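Chapter 4
Practice Before the Match

In this chapter you will learn how a competitive team divides its practice time, how a scrim differs from a drill, and how to write a practice plan that players will follow when they are tired. You will also meet the Wovidico roster, whose season we will come back to in Chapters 5 and 6. Please keep your notes from Chapter 3 close at hand, because the role chart you made there will be used again.

If you have ever sat up late watching a tournament, you know how it feels when a team walks onto the stage and everything seems to click. One player throws a smoke, another steps through it, and a third is already looking the other way, as though the five of them had been sharing a single pair of eyes since childhood. It is a lovely thing to watch (I have been watching it for a good many years now and I still lean forward in my chair), and it is easy to come away thinking that these people are simply gifted. Some of them are. But the round you saw had very likely been walked through many times in an empty server, slowly, with somebody stopping the clock to ask why the second player was late.

That slow kind of work is what we mean by a drill. A drill takes one small piece of the game and repeats it until it can be done without much thought. A scrim, short for scrimmage, is a full practice match against another team, usually arranged privately and with no prize at the end of it. New coaches tend to book scrims all evening long, and I understand the temptation, as scrims are fun and drills can be dull. The trouble is that a mistake made in a scrim goes by in two seconds, and the next round begins before anyone has had a chance to look at it.

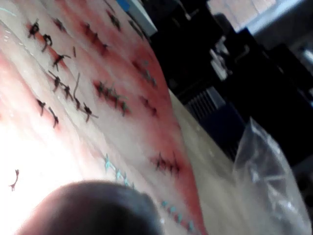 Figure 4.1 A practice pad for suturing, with black stitches along the incision lines.

Let us turn to Wovidico. When Lalit Bhatia took over as head coach in February, the team had just gone out in the group stage of the Zaidi, and the players had logged 210 hours of scrims since the previous event. They had almost no drills on the calendar. Bhatia read through the match records and found that the team was losing the same kind of round again and again: they would win the opening fight, hold a one-player lead, and then spread out across the map looking for a quick finish. Their aim was fine. What they lacked was an agreed way of playing with a lead, and no amount of scrimming had given them one, since everyone came away from each match with a slightly different idea of what had gone wrong.

He cut the scrim block in half. The first part of each afternoon, starting at two o'clock, went to a single situation, played five against four, with the map and the starting positions fixed. After every attempt the players stayed in the server and talked. It was not popular at first.
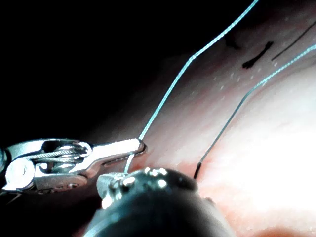 Larysa Symonenko thought the new schedule was a punishment, and said so in the first team meeting. "I told Lalit we were a scrim team, and if he took our scrims away we'd turn up to Fladon rusty. I still think he cut too many at once. Two more matches a day would have kept us sharp, and we'd have had something to test the drills on."

Her point is a fair one, and you will hear it again from almost any player you coach. Drills teach a piece; they don't teach you when to reach for it. A team that only drills can look wonderful in an empty server and quite lost against opponents who refuse to stand where they were supposed to. Bhatia took the complaint seriously enough to add a match back at the end of each day, on the condition that the opening review would look only at five-against-four rounds and leave everything else for later.
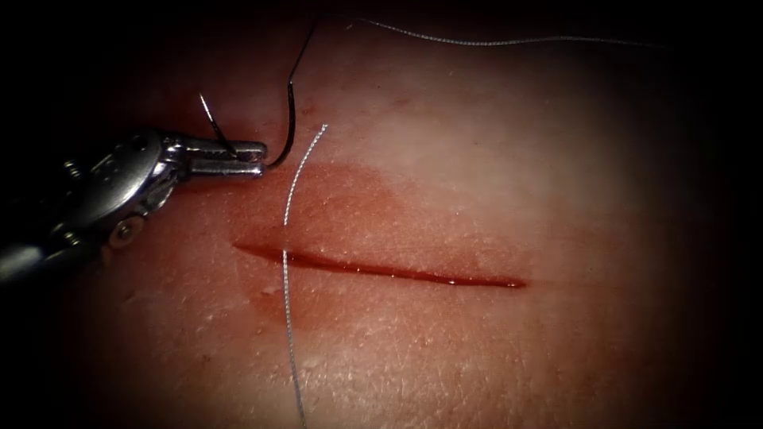 Figure 4.2 Needle driver beside a straight incision, with a curved needle and thread.

The review itself deserves a word, because it is where many good plans come apart. Amber Peeters, the team's analyst, clipped the rounds in Judent and kept each session short. She asked the player involved to speak first, before the coach, and she wrote down what the player had believed at that moment: where the enemy was, who was watching the flank, how much time was left. Very often two teammates had believed two different things. Once that was on paper the argument about whose fault it was tended to cool down, and the group could get on with deciding what to say over voice chat the next time.

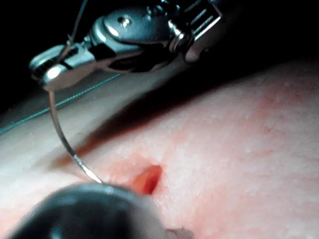 You may be wondering how long a team should stay with one situation before moving to the next. There is no fixed number, I'm afraid, and I would be suspicious of any book that gave you one. Wovidico kept to theirs for three weeks. Ultan Daly, the captain, asked to stop after the first, then asked for an extra few days at the end when the calls had finally begun to sound alike. Listening to the voice recordings will tell you more than the scoreboard does at this stage.

Before you read on, take out your role chart and choose one situation your own team (or a team you follow) handles badly. Write it in a single sentence, with the map, the number of players on each side, and the time remaining. Keep it narrow. "We lose pistol rounds" is too wide to drill, while "we lose the last thirty seconds when defending the left site with three players" is something you could set up this afternoon.

Key terms: drill, scrim, review block, man advantage, mid-round call

4.1 Dividing the Practice Day

Most teams begin by counting the hours they have, and so shall we.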